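How to Label a Shared Workbench So People Put Things Back

I have been labeling benches and shelves for eight years now, first in my own garage and later at the Esard tool library, and I still get a little thrill when a drawer says what's in it. So pour yourself some coffee and let's get your bench sorted out!

Start by clearing one section only. Wipe it down with a damp rag and let it dry overnight, because tape hates dust (mine peeled off in a week the first November I tried this). Then put back what you use most, close to where you stand.
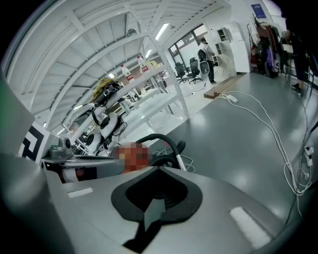

White stands out well against gray.

Now cut your labels. I like plain white tape and a fat black marker — pencil fades, and fancy printed labels tend to stay in the "someday" pile. Use one or two words in capital letters, and write them before you peel the backing. Press from the middle outward with your thumb.

Stick each label on the shelf or the bench itself, next to the spot where the item lives. If you have small drawers, put the label at the top left corner of each one, so your eye can run down the column.

Live with it for a couple of weeks before you do the next section. You'll want to move a few things, and that's fine. Old tape glue comes off with a little cooking oil and some patience.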